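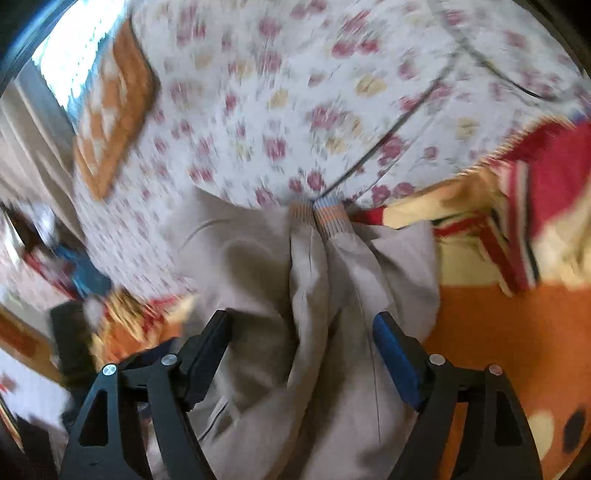
How to Plan a Day Visit to Grurnham Old Town

Updated August 6, 2022

The old town of Grurnham stands on a low ridge above the harbor and can be seen on foot in a single day. This guide sets out the steps for planning a visit, from arrival at the ferry landing to the last return sailing. It is intended for independent travelers. Groups of more than 12 should contact the Clenby Visitor Office before making any arrangements.

Step 1. Choose your season

The town is open to visitors all year. In February the ferry runs on a reduced timetable and the upper walls may close at short notice in high wind. Visitors who wish to walk the full circuit of the walls should plan to come between late spring and early fall.

Step 2. Reserve your crossing

Ferries leave from Clenby, on the mainland side. Seats may be reserved online or at the terminal window. Foot passengers must be at the gate 20 minutes before departure. Bicycles are carried on the lower deck and require a separate ticket. Private cars are not admitted to the old town, and drivers should use the long-stay lot behind the Clenby terminal.

Step 3. Obtain a wall permit

A permit is required for the upper walls. No more than 500 permits are issued each day. Apply through the visitor office website and bring either a printed copy or the confirmation on your phone. Permits carry an entry time, and late arrivals are admitted only if space allows. The streets, the market square and the harbor front are free to enter and need no permit.

Step 4. Follow the walking route

Begin at the Fisska Gate, a short walk uphill from the landing. According to local tradition, the gate takes its name from a fisherman's widow who kept a lamp burning there through a winter of storms, and the first houses were built within reach of its light. Town records do not mention her. They do show that a toll was collected at the gate for several centuries.

From the gate, take the left-hand street to the market square. The stairway to the walls begins at the far corner, beside the well. There are 66 steps, with a handrail on one side only. Once on the walls, walk clockwise. The full circuit measures 3,371 feet and ends at the Ndlovu House, now the town museum, where permits are handed back at the desk.

Visitors who cannot use the stairs may reach the museum by the level lane that runs behind the square. A ramp leads from the museum courtyard to the eastern section of the walls.

Step 5. Prepare for the day

Wear flat shoes with a firm grip. The paving is uneven and becomes slippery after rain. Carry a light jacket even in summer, and fill water bottles at the fountain in the square. Public restrooms are located at the landing and inside the museum. Luggage may be left at the landing office until one hour before the last ferry.

Step 6. Confirm your return

The time of the last sailing changes with the season and is posted at the landing each morning. Check it on arrival. Passengers who miss the last ferry must arrange their own lodging. A list of licensed guesthouses is displayed in the landing office window.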